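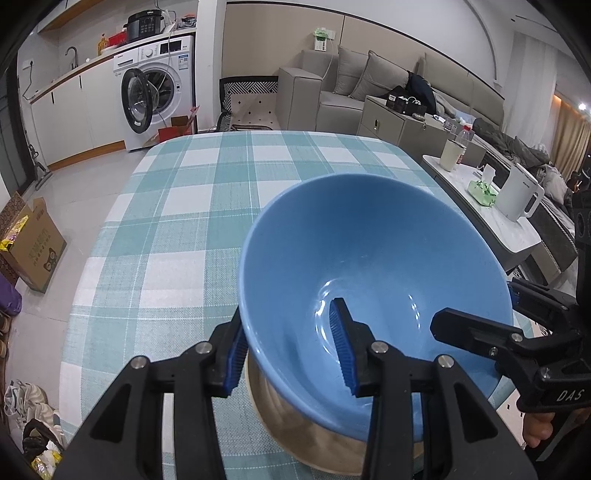 Handheld gripper work at Geraghty

Handheld gripper work is a form of paid manual labor in which a person carries out household tasks with a gripping tool, so that the recorded movements can later be used to train robots. The work discussed in this article was organized by Geraghty, a contractor based in Berndale, on behalf of the automation developer Flakar. It has been described by the companies as a step toward easing the load on cleaning and kitchen staff. Evidence for that claim is thin.

The task

A worker holds the tool by its handle and uses its two jaw fingers to pick up ordinary objects. A bowl may be gripped at the rim, with one padded finger against the outside wall and the other inside. Much of the work takes place in furnished homes, at a table with a cloth on it, among the appliances and groceries of daily life. Geraghty calls each completed movement an episode. Workers are paid by accepted episode, and episodes that reviewers reject earn nothing.

Effects on workers

Geraghty's first group of recorders came largely from its own housekeeping crews, who were told the change would mean lighter duties. In one respect it did: there was less lifting and no contact with cleaning chemicals. The new job brought its own strains. Holding a tool in the same hand for a full shift is tiring, and several workers reported sore thumbs and wrists by early afternoon. Jiahui Luo, a former crew leader, wrote in a staff newsletter that she used to clear a table without thinking and now had to pick up the same dish over and over "until it looks right to someone I have never met."

Pay became the main point of dispute. An acceptance rate of 98 percent was quoted during recruitment, but an internal review in May put it at 94 percent. The company blamed the gap on new staff. Workers pointed out that the rules for a good grip had changed 2 times during the same period, and that they had not been paid for relearning it.

Claims and criticism

Flakar has said that recordings from the project helped its machines handle dishes in a trial kitchen at Voltonmont. It published a total of 2728 accepted episodes – a figure that says how much was recorded and very little about how well any machine performed. No breakage rate was given, and no comparison with a human dishwasher.

The labor researcher Nuala Ó Súilleabháin has argued that projects of this kind move effort around and then count only part of it. In her account, the hours spent gripping, repeating and reviewing belong in any estimate of labor saved. She has also questioned whether workers who teach a machine their job should receive a one-time wage for it. Geraghty replied that recording was voluntary and that no housekeeping positions had been cut. It did not say whether vacant positions had been filled.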